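The Shelf Problem

By the time the heating came on in the back room of the library, the whole robotics club was already gathered around the one good monitor with their coats still on, and Reto Hubmann had gone twice around the table with the cookie tin, because he believed that no one should be asked to think about a bookshelf on an empty stomach. It was Jan 1, 2022, a Saturday, and anybody with sense was still in bed. But the Tokex Cup entries closed in April, and the simulated round had to be in long before that, and so there they were, six teenagers and one retired math teacher with crumbs in his beard.

The task looked so friendly on paper. There was a table, a shelf, a book and a box, and two robot arms to do with them what any child could do before breakfast: pick up the book and put it away. The club had named its program Purkemik, after a word Dara's little brother shouted whenever he dropped something, and so far the name had suited it very well.

"Bring up all the views," said Reto, settling himself down with a long, comfortable sigh. "Let's see what the poor thing sees."

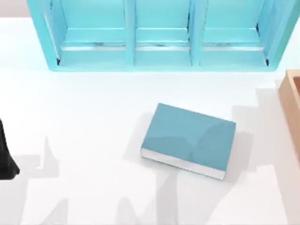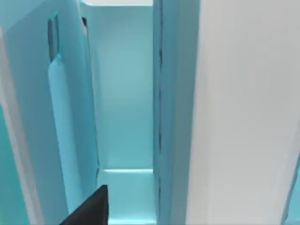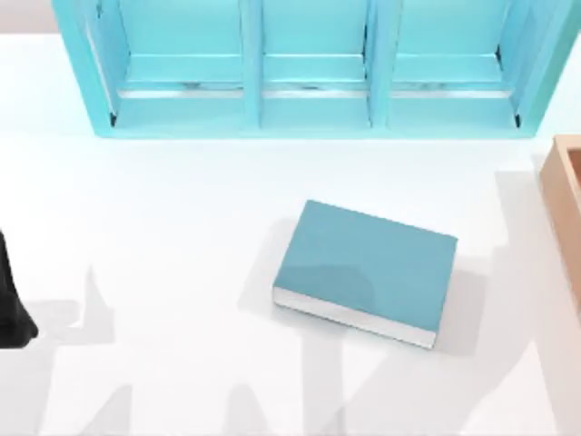 "Why can't it just push the book over to the shelf?" asked Milo, who was the youngest and had joined only in the fall.

"Because a flat book has to be lifted before it can go into a compartment, and for that one finger has to get under the cover," Reto told him. "Pushing only moves the trouble to another part of the table."

Milo thought this over and took another cookie. Dara, who had written most of the grasping code and felt every failure of it like a stubbed toe, pulled the keyboard toward her and began scrolling through the log. It had 3549 lines in it. Somewhere in there, she was sure, was the place where Purkemik made up its mind to close its fingers a moment too soon.

"My grandmother was like this with jars," said Reto, to no one in particular. "She would squeeze, and squeeze, and turn red, and all the while her hand was on the glass and never on the lid. A wonderful woman. She made a plum cake that I have tried to copy for years, and I think the secret was simply more butter."

"Mr. Hubmann," said Dara.

"Yes, yes. The log."

"No – the jar." She had stopped scrolling at line 104. "What was she holding, when she squeezed?"

She turned the screen so they could all see. The height of the book was measured from the tabletop, as it should be, but the height of the finger was measured from the wrist, and the two numbers had been politely ignoring each other since before Thanksgiving. Milo said a word that he was not supposed to say in a library. Reto pretended to be busy with the lid of the tin.

It took Dara most of an hour to fix it, with everyone leaning on the back of her chair and offering advice, and she broke two other things along the way and had to mend those as well. Outside it had started to snow a little. When she was finally done she sat with her finger over the key and didn't press it.

"You do it," she said to Milo.

He wiped his hands on his coat, reached past her, and started the run.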